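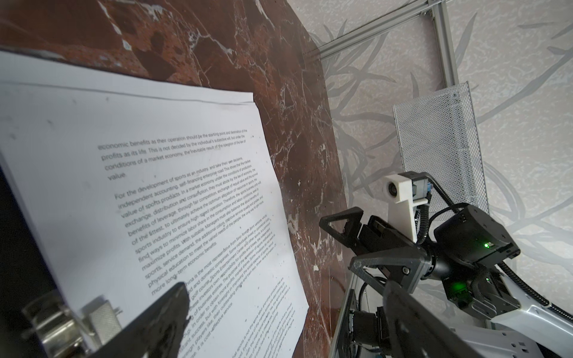 Marketing turístico y alojamientos de uso vacacional
Tema 4. Sorteos, concursos y estancias promocionales
Apuntes de clase, revisados el 08/06/2026

Antes de entrar en materia, gracias a quienes me escribisteis con dudas del tema 3, que fueron muchas y muy buenas (las contesto al final de la próxima sesión, prometido). El tema de hoy suele gustar, porque todos hemos participado alguna vez en un sorteo de viajes y casi todos hemos perdido.

4.1. Qué entendemos por estancia promocional

Llamamos estancia promocional a la noche o noches que una empresa cede gratis, o casi, para que se hable de ella. Puede ser en un alojamiento de su catálogo o en un sitio donde normalmente no se duerme: un faro, un teatro, la bodega de un barco. En el segundo caso la empresa no vende esa habitación ni piensa venderla. Lo que compra es atención, y conviene tenerlo presente a la hora de medir resultados.

4.2. Concurso y sorteo

Ya sé que en la calle se usan como sinónimos, pero en el examen no. En el sorteo decide el azar; en el concurso hay un mérito que alguien valora (una foto, un relato, una respuesta ingeniosa) y por tanto hacen falta un jurado y unos criterios publicados. Leed siempre las bases enteras, también la parte aburrida de fiscalidad y cesión de imagen.

4.3. El caso Vullstead

Vullstead, portal de alquiler vacacional, ofreció en marzo una noche para dos personas en el antiguo observatorio de Clanum. Se pedía un texto de 75 palabras como máximo. Llegaron 1,079 candidaturas en 20 días, y de ellas 66 quedaron fuera por pasarse de extensión, ¡que ya es pena! La agencia Niltex llevó la campaña y Tharun Mudaliar, responsable de contenidos del portal, presidió el jurado.

Fijaos en dos decisiones. La primera, que el traslado iba incluido; cuando no lo está, el premio se queda muchas veces sin disfrutar. La segunda, que todos los participantes recibieron un descuento para reservar en la zona, con lo cual la campaña siguió trabajando después del fallo.

4.4. Para la próxima sesión

Traed redactadas, por parejas, las bases de un concurso para el hotel Pisharody, el del ejercicio del tema 2. Una página basta. Incluid plazo, requisitos, forma de elegir al ganador, gastos cubiertos y qué pasa si el ganador renuncia. Quien no tenga pareja que me lo diga al salir y lo arreglamos sin problema.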